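4.2 What the whiteboard is said to do

The claim we set out to test is a familiar one. Put a whiteboard at the end of a shared table, the argument runs, and people will think together in front of it. Handbooks on workroom design repeat this with great confidence and very little evidence. Most of the sources we traced led back to one another, and the few that reported any observation had watched a board for a single afternoon.

Our own material comes from one workroom at Banside, fitted out with a long table in light wood and a framed whiteboard. Figure 3 gives the state of the board during the observation period. It is well covered: boxes, circles, arrows and rows of equations, all in blue marker, set out in loose columns. A visitor would take it as proof of a lively group. We think that is too quick.

Figure 3. Whiteboard and table, Banside workroom. 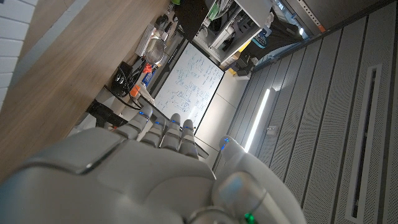
Songül Sönmez
Corresponding author, Workroom Studies, Prakesine

A full board tells us that somebody wrote on it. It does not tell us how many people wrote, whether they stood there together, or whether anyone read the result. When we went through the session logs kept by Barış Sezer, we found 1482 separate acts of writing or wiping over the whole study. By far the larger share were made by a person alone at the board, with the rest of the group at the table and facing the other way. Joint writing, where a second person took up a marker within the same session, was rare enough that we hesitate to put a rate on it.

It may be objected that solitary writing still serves the group, in that others read it later. We asked. Of the 36 people interviewed by Duygu Ateş, most said they looked at the board "often" or "every day". Asked what was on it that week, few could name more than one item, and several named something that had been wiped in May. One interviewee described, in good detail, a drawing that the logs suggest was never there. Looking at a board is easy to claim and hard to check — we would treat any survey that relies on such answers with care, ours included.

There is also the matter of what the board competes with. Handbooks tend to picture it as the one writing surface in the room, with everyone turned towards it. Workrooms now are seldom like that. A monitor on a movable arm can show several lines of text at once, can be turned to face whoever is speaking, and keeps what was put on it. People stick paper notes to its edge. The note is small, it has one thing written on it, and its owner can take it away again. In the interviews, notes of this kind were recalled more reliably than anything on the whiteboard, though we did not set out to compare the two and the numbers are too small to lean on.
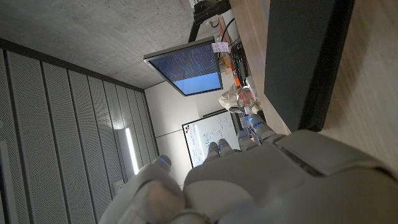
The room itself deserves some doubt as well. The fit-out at Banside follows the usual advice: perforated panels along one wall for the sound, a bare concrete ceiling, narrow strip lighting set into the panelling, plain light walls elsewhere. Cengiz Aydoğan has argued in discussion that a quieter room should lead to more talk at the board, and that our low figures for joint writing are therefore surprising. We are less sure. We have no record of the room before the panels went in, and without one the sound treatment cannot be given either credit or blame.

Faded writing raises a further problem. Around 30 of the items logged stayed up for the full length of the study, growing fainter but never wiped. The Jemimora coding scheme counts these as "retained content" and scores them as a sign of value to the group. They could as well be a sign that each person took them to be someone else's. We coded them separately for this reason, and the effect on the overall score was large.

Section 4.3 turns to the table, where the logs are fuller and the handbooks have much less to say.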